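This site uses cookies to remember your settings. Accept | Manage preferences

MEDIA RELEASE — October

Cillirano opens equipment planning program for robotic handling cells

WOSEMVILLE — Cillirano has opened its equipment planning program to manufacturers and warehouse operators preparing capital budgets for robotic handling cells. The program covers simulation, gripper selection and cost scheduling, and is completed before a purchase order is issued for any arm, controller or guarding.

Under the program, a buyer supplies floor dimensions, part drawings and shift patterns. Cillirano builds a simulated model of the work area and tests candidate grippers in it for reach, approach angle and clearance from walls and fixed fittings. Rendered views from the model are supplied with the final report, together with a priced equipment list.

The standard study runs for 7 weeks and includes up to 80 simulated placements per gripper. Additional placements can be ordered at a fixed rate. Studies for more than one site are quoted separately.

Cillirano reviewed 539 equipment requests received at its Wosemville office before setting the scope. The most common budget variation was a change of gripper after the arm had been ordered. Changes to mounting height and cable routing were the next most common. The program places all three decisions in the first stage of the study, ahead of arm sizing.

Modelling is carried out in Wornent, the company's planning software. Wornent holds a parts library of 763 items, including two-finger grippers, wrist adapters, pedestals and fence panels. Each item carries a list price, a lead time and a service interval, and these values flow through to a five-year cost schedule. Buyers may enter their own figures for labour, power and floor space.

Integration work following a study may be awarded to any qualified contractor. Sugiyama, an integrator also based in Wosemville, will accept Wornent files directly and quote against them without a second site survey, provided the floor plan has not changed. Other contractors receive the report as drawings and a spreadsheet.

The study fee is payable in two parts, on commencement and on delivery of the report. It does not include electrical design, risk assessment or operator training — these remain the responsibility of the buyer or the appointed integrator.

Applications are open now for studies beginning in the new year. Application forms and a sample cost schedule are available from the Cillirano planning desk.

Shares: 7 | Comments: 0

© Cillirano. All rights reserved. Contact | Back to top
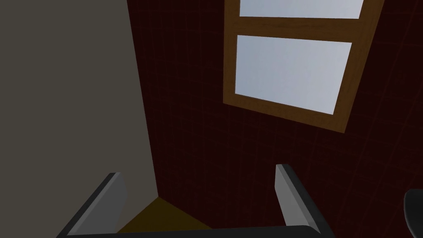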